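### 4.2 Finding the fold from the wrist view

I'll admit I expected the overhead camera to do most of the work in this part, and for the first fold it did. The second fold is where it let us down. From up there a towel folded once and a towel folded twice look much the same, so Edis (our fold planner) kept picking up one layer and leaving the other behind. Neville Naylor suggested we bring the wrist camera in close before each grasp and let it look for the edge, and that's the method I describe here.

We trained the edge finder on 720 wrist views and kept 13 towels back for testing, all of them new to the network. It gives every pixel one of three labels: table, outer layer, or a layer peeking out from behind. The last one is the tricky one! Where the layers don't quite line up you get a small step at the corner (Figure 2), and if the finder takes that step for the real corner, the fingers close on too little cloth.

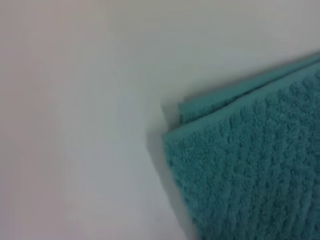 **Figure 2.** Wrist view of a folded teal towel on a pale surface. The rear layer sticks out a little past the front one near the corner.

Shadows bothered us less than I'd feared. Plain towels with a thin hem gave the finder far more trouble, and I come back to those in Section 4.3.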